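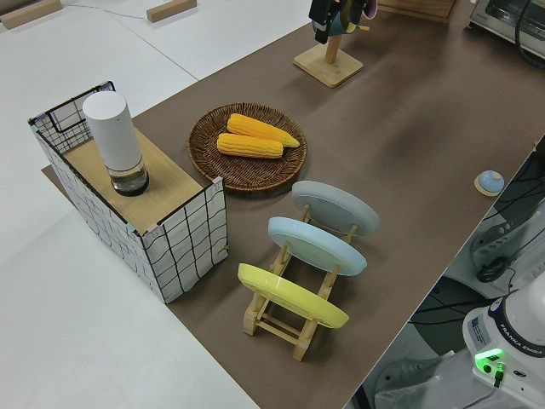
Nunbridge, March 2024

Skenoneo slatted dish rack, plate size

The Skenoneo is a light wooden rack for standing plates on edge. It has slatted bars, with legs and crossbars underneath, and it arrives assembled. I bought mine for £39 from Khosravi, the kitchen shop in Nunbridge, to replace a wire rack whose coating had begun to lift. It has been in daily use since last May.

Capacity and fit

Three plates stand upright in a row. I keep a light grey one at the far end, then pale blue, then yellow. Each plate leans back at an angle, so the upper face is presented to the room and the foot of the plate bears on the bars below. The lean is the same for all three, provided the plates are of similar depth. A deep pasta bowl does not seat properly. It tips forward on to its neighbour, and I would not leave it there.

Thin plates rattle when the rack is moved. Thicker ones sit firmly. Side plates fit but drop lower between the bars and are awkward to grip with wet hands.

Stability

Loaded, the rack weighs little more than the plates themselves. On a bare painted surface mine could be pushed along with one finger. On the brown mat that now covers the table it stays put, and I would treat a mat as a necessary extra. The legs were level on delivery. Removing the end plate first makes no difference to the balance.

Drainage

There is no drip tray. Water falls straight through the slats, so the rack needs either a draining board or something beneath it that can be wiped. I drain plates by the sink for a few minutes and then transfer them. Used in this way it is more a storage rack than a drying rack, and the maker's leaflet is vague on the point.

Finish

The wood was supplied oiled, lightly. After 2 months the bars felt dry and slightly furry where the plates rest. I rubbed them down with 800 grit paper, wiped off the dust and applied a food-safe oil. The surface has been smooth since. Do not soak it, and do not put it in the dishwasher.

Compared with the Below

The Below rack, which I used on loan before buying, has deeper slots and takes bowls without complaint. It is also a good deal longer. My table already carries a round wicker tray, at present with two ears of corn in it, as well as a wooden mug stand and a toaster oven, and the Below left no working room between them. The Skenoneo goes beside the tray and both can be reached easily. The mug stand is wooden too, if that matters to you.

Faults

One crossbar creaked when the rack was lifted by its end. A drop of wood glue at the joint cured it. The price is high for an object with so few parts, and spare bars are not sold separately.

Suitable for a small household with flat plates and a dry place to stand them. For bowls, buy the Below - and measure the table first.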